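3.2 The bench and its layout

Each workplace in the study consisted of a table, a soldering station, a stand for the iron and a flat working plate. We describe these parts in some detail, as earlier papers on small repair workshops tend to list the tools and leave out how they are laid out. In our interviews the layout came up more often than the tools did. Mirta Fuentealba, who set up the benches at Stasiv, put it simply: people will work with almost any iron, but they will not work for long at a table where they have to reach across themselves.

The layout was settled in February, after a short trial with two arrangements. In the first, the station stood at the back in the centre, with the stand in front of it. This kept the cable short but put the hot iron between the worker and whatever was being worked on. In the second, the station and the stand were both moved to the left and the middle was left for the work. All later sessions used the second arrangement. Left-handed workers were offered a mirrored version, which meant moving the station and re-routing its lead to the other side. Severyn Kravets did this twice and reported that it was more bother than the rest of the set-up put together, mostly on account of where the wall socket was.

The working plate deserves a word. Most hobby benches have a heat-proof mat, and so did the benches in our earlier study. A mat is cheap and kind to dropped parts, but it moves. When a worker presses on a board with one hand and brings the iron down with the other, the mat shifts a little and the joint shifts with it. We therefore went over to a plate with a regular grid of threaded holes, of the sort used in optics laboratories. Clamps, posts and small stops can be screwed in wherever they are wanted and taken out again. The cost is that the surface is hard. Loose screws bounce on it, and some find their way into the holes, from which they have to be picked with tweezers. Bohumila Šimek kept a strip of tape over the row nearest to her for this reason, and two of the other workers copied her.

Marks on the plate were not treated as damage. A plate in daily use picks up fine curved scratches where clamps and housings are dragged across it, and these do no harm to the holes. We asked workers not to clean the plates with anything abrasive and otherwise left them alone. Flux was wiped off at the end of the day with a cloth and a little alcohol.

3.3 The stand and the sponge

The stand is the part of the bench that people touch most and notice least. In the coded sessions we recorded 417 returns of the iron to its holder. We had expected the workers to look at the holder each time. In 181 of these returns they did not look at all, and their eyes stayed on the joint they had just made. This matters for the choice of holder. A coiled spring with a wide mouth forgives a poor aim, and a narrow metal tube does not. The tube holders tried in the February trial were dropped for this reason, although they took up less room.

Where the coil sits also affects the hand. With the iron close to upright, the worker lifts it out with the fist closed and then has to turn it into a writing grip before starting. With the coil tilted well over, the iron comes out nearly ready for use, but the handle sticks out towards the forearm and can be knocked. Opinions differed. Cirilo Serrano preferred the steep position and said that the turn of the hand gave him time to think about the next joint. Zlata Pylypenko wanted the coil as low as it would go. We let each worker set the angle and noted it on the session sheet.

Figure 3. A workplace in the second arrangement.

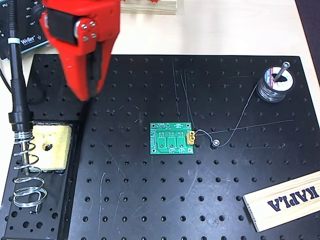 The sponge was kept in the base of the stand, beside the coil, so that wiping the tip and putting the iron away could be done in one short movement. A hole in the middle of the sponge gives an edge for the tip to be drawn against, and the solder drops through it instead of smearing over the top. Workers were told to dampen the sponge before each session and again whenever it began to hiss sharply. In practice it was often forgotten. A dry sponge scorches, and a scorched one leaves dirt on the tip, so we kept spares in the drawer and replaced any that had gone brown at the edges.

Some workers asked for brass wool in place of the sponge. Brass wool cools the tip less and needs no water, and there is a fair case for it. We stayed with the sponge so that the results could be set beside those of the earlier study, where nothing else had been used.

3.4 Session procedure

A session lasted 600 seconds, not counting the time for the iron to heat. The worker sat down, checked the temperature setting, dampened the sponge and fixed the first board to the plate. Boards came from a tray on the right and went back to the same tray when finished. There was no talking during the session unless something went wrong, in which case the clock was stopped and the reason written down. The commonest reason was a clamp working loose. The next was a length of solder running out part way through a joint.

After the session the worker filled in one page about comfort and reach, with space for remarks. Many of the remarks concerned the cable of the iron – that it was stiff, that it lay across the sleeve, that it pulled the handle back when let go. We return to these in section 4.2, where they are compared with the recorded movements.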